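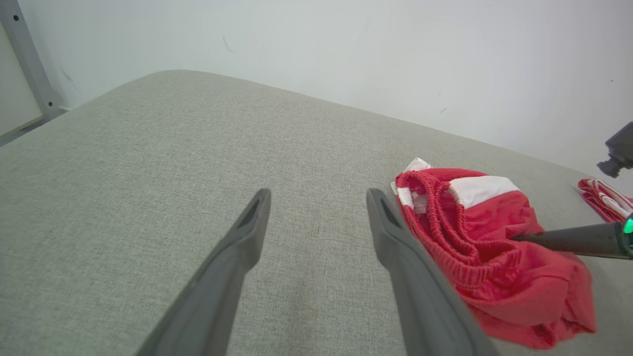
Wrist view, left arm. Gripper open beside the red shorts, with the second arm in contact near the waistband.

Notebook entry, February. Garment handling cell, Fultbridge. Entered by Selamawit Tufa.

Subject: protective stop of both arms during a garment pick, and the force reading that preceded it.

1. What was being run

The cell was set up for the Bunting task: take one garment from a mixed pile on the padded surface, straighten it, and place it flat to the left. Two arms, shared work area, soft upholstered surface in place of the hard table. The pile was small and included red and white sportswear. Software was the Kosus planner with the February settings, which differ from the January ones in the contact limits and in the order in which the arms are released. The Stindia force sensor was fitted on the right arm only. The left arm estimates contact force from its joint currents, as before.

Speed was limited to 40 percent for both arms. The gate was closed and I was at the operator station, with the stop button within reach.

2. What happened

The run started at 10:15. The first attempts were ordinary, with two dropped picks and one garment placed inside out, which the task allows.

On the attempt in question the right arm was commanded to hold the shorts down while the left arm closed on the upper corner, where the white inner part was turned over. The right arm reached its hold position and reported contact. The left arm moved in with its fingers open and stopped short of closing. It waited for a "hold confirmed" message from the right arm. The message did not arrive, and the planner sent the hold command again. The right arm then pressed further down. The second command was taken relative to the arm's current position, so each repeat added to the depth already reached.

Three repeats were sent before the protective stop. Both arms stopped together and the brakes engaged. The operator stop was not used. I had my hand moving toward it but the automatic stop came first.

No person was inside the gate. No injury. The shorts and the surface were inspected after release and no tear was found in either. There is a faint darker patch in the weave of the cushion in front of the left gripper. I have no earlier record of its condition and do not attribute it to this event.

3. Readings

Right arm force at first contact: 12 N, as expected.
Right arm force at stop: 153 N.
Stop threshold as configured: 150 N.
Threshold stated in the cell procedure: 60 N.

The last two lines are the reason this entry is longer than usual. The stop worked at the value it had been given. The value was wrong. The procedure has not changed since the cell was approved, and the settings file should have carried the same number.

The message log shows that the right arm did send its confirmation, but with a time stamp 178 ms behind the planner clock. The planner discards anything older than 100 ms. It therefore treated the arm as silent and repeated the command, which is its normal behavior.

4. Cause, as far as known

There are two separate faults and they should be kept apart in the report.

a) Clock drift between the right arm controller and the planner. The time service on the right controller had not restarted after the last power cycle. It gave no warning. The status page shows it as "enabled", which only means that it is permitted to run.

b) The force threshold. The settings file was copied from the hard table configuration, where 150 N is used for the press test. The copy was reviewed, by me among others, and the line was not noticed. The review sheet asks whether thresholds are present. It does not ask whether they agree with the procedure.

The relative hold command made the result of both faults worse. I regard it as a design weakness. The planner group may take a different view - the command was written that way so that the arm could follow a surface that gives under load, and on this cushion it does give.

5. Actions taken the same day

Both arms were powered down and tagged. The settings file was saved before any change was made, together with the full message log and the wrist recordings from both sides. The right gripper was removed and checked against the alignment block. It was within tolerance. The Stindia sensor was zeroed and loaded with a 1000 g reference weight, and read correctly on three placements.

The time service was restarted by hand at 14:40. Drift was then under 2 ms and stayed there for the hour I watched it.

6. Required before the cell is released

Threshold returned to 60 N in the settings file and checked by a second person against the printed procedure, line by line.

Hold command changed to an absolute depth limit, or repeats limited to one. Either is acceptable for release. I would prefer the depth limit.

Start-up check to compare the clocks directly and refuse to run if they differ by more than 10 ms.

Review sheet amended. I will draft the wording.

Repeat of the same pick with the gate closed, speed at 10 percent, and a foam block under the right arm in place of the garment.

7. Open points

It is not known how long the wrong threshold was in use. The file date suggests the start of the month, but the copy may have kept its original date. Logs from the earlier Bunting runs should be searched for right arm forces above 60 N.

The left arm has no force sensor of its own. Had the roles been reversed, the joint current estimate would have been the only measure available, and its error on soft surfaces has never been recorded here. A second Stindia unit has been requested. Until it is fitted, the left arm is not to be used for holding.

The cell remains tagged. Key is with me.

S. Tufa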